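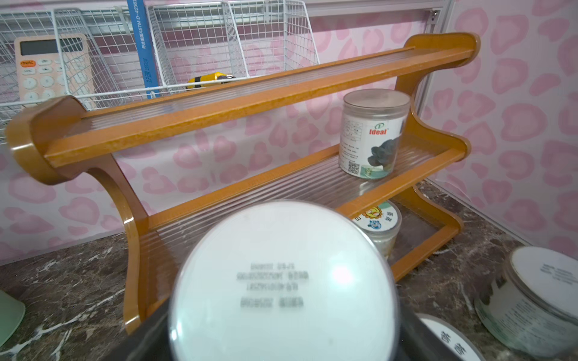 Shelf-loading automation in small packing rooms

Last updated: November

Shelf-loading automation is the use of robot arms to put jars, tins and similar containers onto racks, or to take them off again, in shops, stockrooms and small packing rooms. It is usually sold as a way of sparing staff a dull job. How far it does so is disputed, and much of the published praise comes from firms with arms to sell.

Background

Placing a jar on a shelf is easy for a person and awkward for a machine. Lids differ in width, clear plastic is hard for cameras to pick out, and a rack with two tiers leaves little room for a gripper to get in and back out. Large warehouses avoid most of this by using identical boxes. Small workplaces can't, and they are the ones now being offered the equipment.

A common arrangement has 2 arms working side by side on a metal track, each with a small camera by its gripper. One arm may steady the rack or clear the way while the other places the jar.
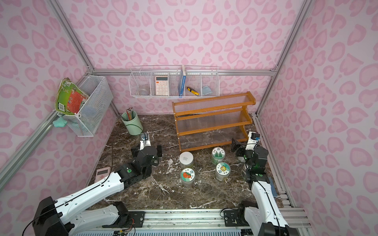 Teaching the arms is slow work. A member of staff repeats the same movement many times, with the goods set out differently on each occasion, and the recordings are used to train the control software. At Wurkeo, a dry goods packer in Cestitmont, staff recorded 1,554 such runs before the arms were given any shelf work of their own. Of these, 282 were thrown out as unusable. The company's early announcements mentioned the first number and left out the second.

Effects on staff

The usual claim is that people are "freed for more valuable tasks". At Wurkeo the tasks turned out to be resetting racks, wiping camera lenses, turning labels to face the front and standing by in case something fell. Some workers said they liked the change, mainly those with bad shoulders. Others said they were still doing the shelving, only now with a machine in the way.

Pay did not change with the new duties. The packing room was also given a target of 25 racks a shift, which had not existed under hand loading, and breaks came to be fitted around the arms' restarts. Skill in the older sense (knowing which lids stick, or which tins dent if gripped too hard) was passed into the recordings without any agreement on who should be credited for it.

Supporters reply that these are faults of management and would follow any new equipment. There is something in this, although the equipment is seldom sold without the targets.

Claims and evidence

Mernico, which supplies arms of this kind, describes its system as able to handle "any everyday container". The demonstrations it offers to buyers use a handful of jars, a clean floor and plenty of space. Wanyama, a rival supplier, makes narrower claims and asks customers to send in their own containers for testing, though it too gives no figures for dropped or misplaced goods.

No long-term comparison of hand and robot shelving in small workplaces has been published by either firm.

Comments

Fair article. We had a Mernico set in for the spring and I spent more time moving jars back to their starting places than I ever spent putting them on the shelf.

The bit about shoulders deserves more than half a sentence. I did top shelves for years and I'd have taken the robot, targets and all.

Does anyone know if Wanyama charge for the container test? Their site doesn't say.

They didn't charge us, but we paid the postage both ways.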